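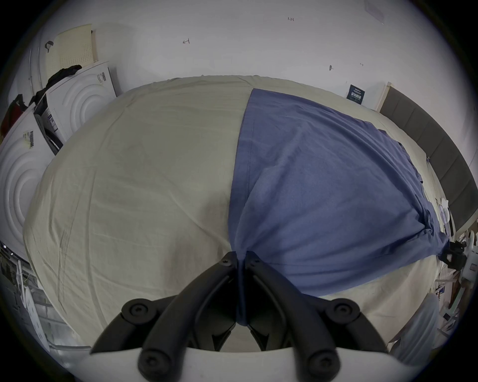

Rebonjour à toutes et à tous, et bienvenue aux nouveaux (vous êtes maintenant 2 146 à recevoir cette lettre, ce qui me donne toujours un peu le vertige au moment d'appuyer sur « envoyer »).

## Le lit d'août, ou comment j'ai rangé la couette

Le mois dernier, je vous demandais ce que vous mettiez sur votre lit quand il fait trop chaud pour une couette et trop bizarre de dormir sans rien. J'ai reçu 371 réponses ! J'ai tout lu, souvent le soir, parfois à voix haute à table, et je peux vous dire que le sujet déchaîne les passions. Il y a le clan du drap plat seul, le clan de la housse de couette vide (je ne vous avais pas vus venir, vous êtes très nombreux), ceux qui gardent la couette d'hiver et ouvrent la fenêtre, et une lectrice qui dort sous une nappe de sa grand-mère et qui ne changerait pour rien au monde.

Chez moi, c'est désormais drap crème dessous, grand tissu bleu dessus. Un bleu pervenche assez sombre, qui tire vers le violet dès que la lumière baisse. Je l'ai trouvé chez Rallier, au fond du magasin, dans le bac des fins de série, et je suis passée devant quatre fois avant de me décider. Je voulais du blanc. Je veux toujours du blanc, c'est mon problème, et je rentre toujours avec du bleu.

Bon, mais un grand tissu sur un lit, ça se tient mal. La première semaine, je le retrouvais tous les matins en boudin contre le mur. Je me suis donc penchée sur la question, avec vos réponses sous les yeux et une bonne dose d'entêtement, et voici où j'en suis.

### Attraper par un bout

Pendant des années j'ai fait mon lit en secouant tout très fort par deux coins et en espérant. Ça marche avec un drap neuf et deux personnes. Toute seule, avec un tissu lourd, on se retrouve avec un coin dans la figure et l'autre sous le sommier.

Plusieurs d'entre vous m'ont décrit la même méthode, celle de l'éventail, et je l'ai adoptée tout de suite. On pose le tissu en tas sur le lit, on déploie d'abord le côté du fond, bien large, en laissant le reste resserré vers soi. Ensuite seulement on prend le bout froncé et on le ramène, doucement, en marchant le long du lit. Les plis s'ouvrent les uns après les autres. Il y a un moment où tout le haut est étalé et où le bas est encore tout tortillé, et c'est là qu'il ne faut surtout pas tirer d'un coup sec, sinon le beau travail du fond repart en vrille.

Si votre tissu a une couture dans la longueur, servez-vous-en ! Je m'en sers comme d'une ligne : quand elle est droite, le reste suit à peu près. Quand elle fait un virage, je recommence (ou pas, ça dépend de l'heure et du café).

### Et les plis du dessous ?

Alors là, confession. Mon drap crème est froissé. Il est froissé quand je le sors de l'armoire, froissé quand je le mets et encore plus froissé ensuite. Je l'ai pris chez Andura il y a deux étés, en me disant que j'allais le repasser. Je l'ai repassé une fois, en râlant, un vendredi soir, et depuis nous vivons très bien ensemble comme ça.

Pour ceux que ça gêne vraiment, voici ce qui est revenu le plus dans vos messages :

- le sortir de la machine dès la fin du cycle, sans le laisser refroidir en boule (je sais, je sais) ;
- le plier en quatre encore un peu humide, le lisser à plat des deux mains, puis le rouvrir pour l'étendre ;
- border d'abord le côté du mur, et tirer vers soi en dernier ;
- un coup de vaporisateur d'eau une fois le drap en place, et on passe la main.

Le vaporisateur, j'ai essayé. C'est assez efficace sur les grandes diagonales, celles qu'on fabrique en tirant de travers. Sur les petits plis serrés, ça ne m'a rien donné du tout, mais la chambre sentait bon parce que j'avais mis trois gouttes de lavande dedans.

### La question des couleurs

Vous avez été plusieurs à me demander si un bleu foncé ne risquait pas d'« éteindre » la pièce. J'avais la même crainte, surtout avec un mur blanc juste derrière. Eh bien, je trouve que le crème fait tampon : avec un drap tout blanc, le contraste serait plus dur, un peu bord de mer en carton-pâte. Là, c'est plus doux, et je peux laisser la moitié du lit découverte dans la journée sans avoir l'impression d'avoir oublié de finir.

Attention simplement au premier lavage ! Du bleu comme ça, je le lave seul, à froid, et je surveille l'eau avec une méfiance de douanier. Une lectrice m'a raconté comment toute sa parure écrue avait viré au gris pigeon à cause d'une seule taie. J'ai eu mal pour elle.

### Où ranger la couette

La mienne est dans le coffre Jurketwood au pied de l'armoire, celui dont je vous rebats les oreilles depuis le printemps. Elle y entre si je m'assieds dessus. J'ai renoncé aux housses sous vide, la mienne se regonflait toute seule en quelques jours et soulevait le couvercle, on aurait dit qu'il y avait quelqu'un. Une vieille taie d'oreiller en coton, deux morceaux de savon sec glissés dans les plis, et ça attendra octobre.

Si vous n'avez pas de coffre, une valise vide fait très bien l'affaire. Pensez juste à prévenir la personne qui part en week-end avec.

### Deux ou trois choses avant de filer

La boutique Longo m'a confirmé qu'elle reprenait les vieux draps pour en faire des chiffons et des sacs à vrac. Lavés, secs, sans élastique si possible. J'y dépose les miens dans la semaine, il y en a 9, dont un housse à fleurs que j'ai vraiment détesté et que j'ai gardé beaucoup trop longtemps.

On m'a aussi réclamé le patron de la taie à rabat de juin. Il arrive, il me manque une mesure que j'ai notée quelque part et que je cherche encore.

Pour le prochain numéro, j'aimerais vous lire sur les oreillers : combien, lesquels, et que faites-vous des plats, ceux qui ont perdu toute ambition ? Répondez directement à ce message, ça tombe chez moi et je lis tout, même les très longs. Surtout les très longs.

Bonnes nuits, fenêtres ouvertes, et à bientôt !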